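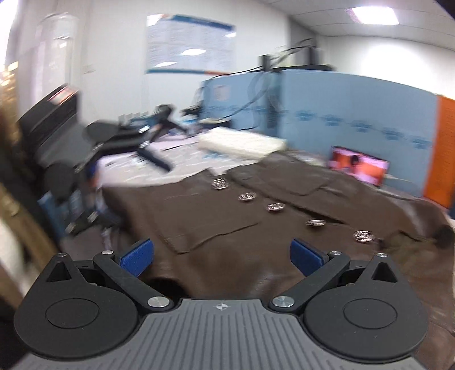 Garra de mão sobre a mesa do casaco, no dia aberto da Ondunness

Vale a pena levar miúdos (e um sogro cético) ao dia aberto da Ondunness?

Publicado por Violeta Montecinos

Boa tarde a todos. A Ondunness volta a abrir o laboratório ao público em setembro e estou a pensar ir com os meus dois filhos, de 8 e 13 anos, mais o meu sogro, que foi alfaiate a vida inteira e acha que um robô nunca há de saber pegar num casaco. No site só dizem "demonstrações de manipulação de vestuário", o que tanto pode ser fascinante como pode ser um senhor a mostrar diapositivos durante duas horas. Encontrei a foto que pus no início na página da edição passada e fiquei na mesma.

Queria saber três coisas: se se vê mesmo alguma coisa a mexer, se deixam os visitantes experimentar e se há onde sentar uma pessoa de 79 anos. Obrigada desde já.

Resposta de Tamás Fekete

Fui no ano passado e respondo pela ordem das suas preocupações.

Mexer, mexe. Devagar. Se os seus filhos aprenderam o que é um robô no cinema, convém baixar-lhes as expectativas durante a viagem. A demonstração principal chamava-se Vinadow e consistia em abrir e estender peças de roupa, com muita pausa pelo meio. O público aplaudiu uma manga. Eu também aplaudi, não me orgulho.

Experimentar, sim, e foi a melhor parte. A garra da sua foto é das de pegar com a mão: aponta-se, fecham-se os dois dedos (os das almofadas azuis) e tenta-se apanhar a peça. Parece trivial até se ter um casaco castanho daqueles à frente. O meu plano era agarrá-lo pela aba da frente, junto aos botões prateados, e levantar com elegância. Saiu-me uma coisa entre o pescar e o varrer. A senhora que estava atrás de mim na fila, e que não tinha ar de engenheira, conseguiu à primeira.

A explicação que dão é boa: gravam os movimentos que as pessoas fazem com a garra e usam-nos para treinar a máquina. Perguntei se as minhas tentativas também contavam. O rapaz respondeu "tudo é útil" – com uma delicadeza que achei excessiva.

Quanto ao seu sogro, leve-o. Um alfaiate naquela fila é capaz de ser a única pessoa a saber por onde se pega num casaco. Cadeiras havia, mas encostadas à entrada e longe da mesa, por isso peça uma logo que chegue. Foram simpáticos quando alguém pediu.

A inscrição é obrigatória e tem 200 lugares. Esgotou depressa.

Resposta de Gilles Barbier

o autocarro 805 para à porta. estacionamento esqueçam

o café é caro

Resposta de Remedios Cordero

Concordo em quase tudo com o Tamás, menos no aplauso, que no meu grupo foi para uma gola.

Acrescento o seguinte: os grupos entram de 28 em 28 minutos (não me perguntem porquê 28) e quem chega atrasado passa para o grupo seguinte, sem discussão. Marque o primeiro da manhã. À tarde a fila para a garra é comprida e os visitantes já vêm todos com uma teoria. O de 13 vai gostar de experimentar. O de 8 depende, a minha de 9 quis saber se o robô também arrumava o quarto e, perante a resposta, perdeu o interesse e foi comer bolachas.

Comentário de Violeta Montecinos

Obrigada aos três, já nos inscrevi no primeiro grupo. O meu sogro diz que vai "só para ver", mas ontem perguntou-me se podia levar o dedal.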